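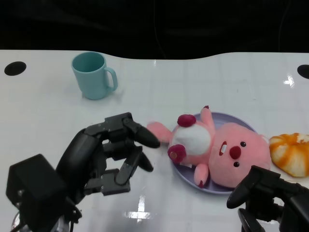
Small museums should let us stay longer with less

I spent most of a wet afternoon in August in a single room at the Nenstead gallery, and I've been pestering my friends about it ever since. The room held seven works. Seven! One of them was a sound piece that ran for so long that I heard it begin, forgot about it, and heard it begin again while I was looking at something else entirely. I walked out happier than I've been after any of the giant survey shows I've lined up for in the past few years.

So let me make the case for the small hang. I think regional museums are sitting on the best thing they have, which is room to slow down, and too many of them are trying to fill it up.

I understand the pull. The big Fukuda collection show that toured last year listed 669 objects in its checklist, and the posters made sure we knew it. I went, and I loved pieces of it (the ink studies near the end were gorgeous, and I'd go back tomorrow just for those). But by the time I got to them I had been on my feet for more than 2 hours and was reading labels the way you read cereal boxes. Everyone around me had picked up that museum shuffle, half a step, glance, half a step. A painting that took someone a year to finish was getting four seconds.

At Nenstead there was a bench in front of nearly everything, and people used them. A couple next to me argued in whispers over whether a bronze was supposed to be a bird or a hand. They went off to look at the other work and then came back and argued some more! When was the last time you went back to anything in a blockbuster? You'd be swimming against the crowd.

The usual objection is money. A thin checklist is hard to sell, and visitors who have driven an hour want to feel they got their gas's worth. Fair enough. I'd still point to Grimulholm, where the old customs house now shows one artist at a time on a single floor. The last time I was there the guest book had 189 entries for that show alone, and plenty of them were whole paragraphs. People had drawn in it. Somebody had written out a recipe, for reasons I'd love to know.

The other objection is that a museum owes the public its collection, and that keeping it in storage is a kind of hoarding. I have more sympathy for this one. My answer is to rotate, and rotate often. Change the room every couple of months and a town gets a reason to drop in all year long, on a lunch break or on the way home from the dentist. Biveo has been doing this with its print drawers, and I now know that collection better than I know museums ten times its size.

What I'd love to see next is a regional museum brave enough to hang one painting in its biggest room for a month, with good chairs and decent light. Put the catalog on a table and leave the doors open late on Fridays. I'd be there the first night, and I'd bring my sister, who claims she doesn't like art.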